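Automation at Work: What Changed for the People at the Tasska Site

Student project report, second year, Work and Organization module
Final version (with corrections from the August draft)

1. Why this topic

Everybody in our group had read the same two kinds of article. One kind says robots take all the jobs, the other says robots free people for better work. We wanted to go look at one workplace and ask the people there. Small place, not a car factory.

We got access to Tasska, a contract packing and assembly company. They put together small kits for other firms: sample boxes, spare part sets, welcome packs for hotels with a mug and some bits and pieces in it. The biggest customer while we were there was Clastex. Most of the work is picking up small things and putting them somewhere in the right order. It used to be all hands. Now part of it is two-armed robot stations, run with software called Tremeo, which the staff just call "the Tremeo" like it is the whole machine. We do the same in this report.

2. What we did

Visits to the site, mornings mostly, one late shift. Interviews with people on the line, a shift lead, and the person who plans the work. We promised no names so there are none. We also sat with the operators while they taught the stations a new job. We did not get to see the cost numbers, the company said no to that, so there is nothing in here on whether it pays off.

Limits: it is one site, we were only there a short time, and people knew we were students writing things down. The late shift was friendlier then the morning one but had less time for us.

3. How the work was before

Long tables, people on both sides, bins in the middle. Each person did a full kit from start to end. Older workers described it as boring but social. You could talk all day. You could also swap - if your wrists hurt you took labels for an hour and someone else took the fiddly parts. No one had to approve it.

Training was sitting beside someone. A new person was slow for a week and then fine. Mistakes got found at the end, at the check table, and the box came back to whoever packed it. Some people hated that and some said it was the only way you learned.

Pay was hourly, still is.

4. How the work is now

There are 2 stations in the part of the hall we studied. Hand packing still goes on next to them, for anything soft, anything in foil, and rush orders. The stations get the hard items that come in the same shape every time.

The jobs around a station are different from the old ones. Somebody loads. Somebody watches. Somebody "teaches", meaning they guide the arms through the task again and again until the Tremeo has enough examples to try it alone. Teaching was the part we found most interesting and also the part management had thought about least. It was not in anyone's job description when we visited. The planner told us it was "just part of setup".

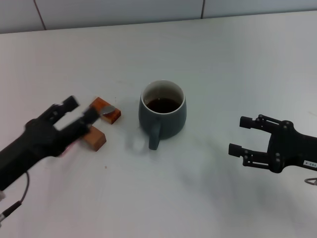

Teaching is slow and it is tiring in a new way. The operators said the hard part is the small stuff, because with your own hand you never think about how you pick up a coin. With the arms you have to think about it every time. A flat silver disc on a little wooden block is a good case: the two fingers have to come down open, on the right side, without shoving the block, and there is a mug of something dark standing right there to stay clear of. One operator said she holds her breath and only notices after. Another said it is like threading a needle with oven gloves on, for hours. Packing by hand was harder on the back. This is harder on the eyes and the nerves, that was the general opinion, and people did not agree on which they would choose.

What makes a good teacher? We asked everyone this. Speed did not come up. Being even came up a lot - doing the same movement the same way and not getting annoyed. Two of the quickest hand packers turned out to dislike teaching and went back to the tables. A man who had been thought of as slow was now the one they asked for when a new kit came in. He was pleased about it but pointed out that his pay was the same.

5. What people said

We grouped the interview notes by subject. Short version.

Talking. The biggest loss according to nearly everyone on mornings. The stations are not very loud but the loader and the watcher stand apart, facing different ways. Lunch has gotten longer in practice since people want to catch up. The shift lead knows and lets it go.

Bodies. Fewer sore wrists for those on the stations. More headaches. One woman had asked for a different chair for teaching and had waited two months for it. She got it in the last week we were there.

Being watched. The Tremeo logs every stop and who was signed in. The company says the log is for fixing problems. Several people did not belive this, or believed it but thought it would change later. We asked to see a log and were shown one. It does have names in it. It was not clear to us who can open it.

Stopping. On the old line you stopped when you needed to. Now there is a stop button and using it makes an entry. Newer workers pressed it without worrying. Older ones told us they sometimes wait to see if the problem sorts itself out, which it sometimes does and sometimes ends with parts on the floor.

Pride. Mixed. Some felt the kits were not "theirs" any more. But when a station did a whole tray by itself for the first time after a day of teaching, the people who taught it came over to look, and called others over. We saw this once and it was a good moment.

Jobs. Nobody was let go because of the stations, the company told us, and the workers we asked said the same. But people who left were not replaced. The temp workers who used to come in before the holidays mostly did not come back, and we could not interview them. That is a big gap in this report and we know it.

6. Compared with the reading

Our main course text was Kozłowski on small firms and machines. The argument there is that the new tasks are usually invisible at first - done by people with no title for it, no time set aside and no extra money. Tasska fits that almost exactly. Teaching the stations is skilled work and it was being treated as setup.

Where it fits less well: the text expects younger workers to take over the new tasks. At Tasska it was more about temperament then age. The oldest person on the late shift, 65, was one of the main teachers. She said she had sewn for years before this job and the patience carried over.

The text also says workers resist. We did not see resistance really. We saw people working out for themselves what the thing was good for and telling the planner, who did not always write it down.

7. Suggestions

We were asked by the site to include some.

Make teaching a named task. Put it on the shift plan with a start and an end, and breaks. Right now people squeeze it in before loading starts.

Pay for it, or at least count it in the yearly review.

Write down who can read the log and for how long it is kept. One page on the wall would do.

Turn the stations so the loader and the watcher can see each other. We asked if this was possible, the cables would need moving, otherwise yes.

Keep the hand tables. Besides the soft items they are where people go to rest from the stations, and new workers learn what a good kit looks like there.

Ask the teachers before accepting a new kit for the stations. They could tell us in a minute which items would be trouble. The sales side was promising dates without asking.

8. What we would do differently

Start earlier. Interview the temps, somehow. Record more, our handwriting from the late shift is very bad and some quotes had to be dropped because we could not read them. Also agree on the question list before the first visit and not on the bus there.

We would also want to try teaching a station ourselves for longer. We each got a short turn at the end of a shift. Mine ended with a block on the floor.

Appendix A, question list, and Appendix B, notes by subject, handed in separately.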